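Oiling or waxing a pine worktop in a rented flat
Cestham Home and Garden Board > Inside the house > Wood and floors

pollard_end
6/17/25
We moved into a flat in Pasville in May and the kitchen has a bare softwood worktop. The landlord says we can put what we like on it as long as it isn't paint. It has had nothing on it for years by the look of it, and there is a grey patch by the sink. Do I oil it or wax it? I have a tin of hard wax left over from a bookcase and would like to use it up.

mudlark7
Oil. Wax on its own will not stand up to a kitchen. Water gets under it and you end up with white rings. Sand the grey patch first, along the grain, and wipe the dust off before you put anything on.

Tannery Row
I don't agree with that. I waxed ours 5 years ago and it still looks fine. You do have to redo it twice a year, but it takes less time than oil and it doesn't stink the place out.

mudlark7
Twice a year is a lot for a rented kitchen. And is yours next to the sink?

Tannery Row
No, it's the side by the window. Fair point about the sink.

greyfold
I'd leave the tin for another bookcase. We did a table for the back room last winter and tried both on offcuts before we touched the top.
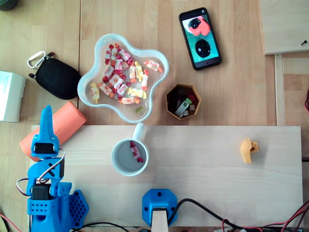
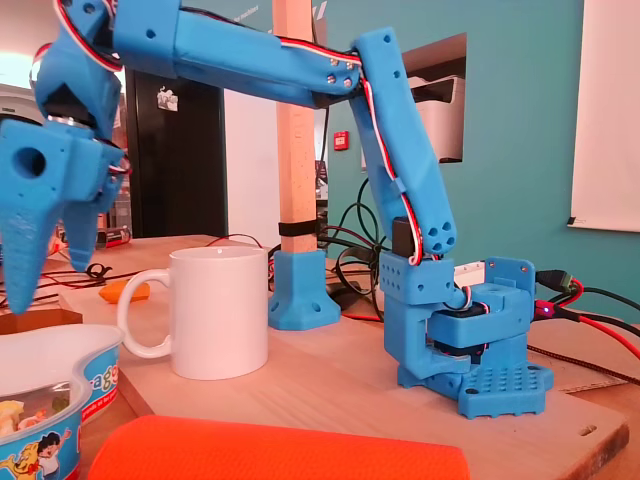
The mistake I made on the offcuts was putting the oil on too thick. It stays sticky for days and picks up every bit of fluff in the house. Two thin coats, rubbed in with an old T-shirt, with a night between them, is plenty. Pine also goes more yellow with oil than people expect. Ours came out the pale honey colour you see on the tabletop in the first picture, and that was with the oil sold as clear. If you want it lighter than that you need one with a bit of white in it. Lay the rags out flat outside to dry when you have finished, because oily rags in a heap can catch fire.

pollard_end
Thanks. I don't mind it going a bit yellow. Which oil did you use?

greyfold
The one Nikolaidis sell from the trade counter. I don't think it matters much. Check the tin says it is safe for food once it has cured.

bridle_and_co
Ask the landlord to put it in writing before you sand anything. We had 492 pounds held back from our deposit over a worktop we had improved. We got most of it back, but it took up to 7 weeks of letters.

mudlark7
Was that for sanding or for the finish?

bridle_and_co
Sanding. They said we had taken too much off near the hob and it was no longer level. It wasn't level when we moved in, but we had no photos of it.

Tannery Row
That's a landlord problem, it has nothing to do with oil or wax.

bridle_and_co
It's still the first thing I would sort out.

pollard_end
I've emailed him. I'll try the oil on the underside of the overhang first and do the sink end after that.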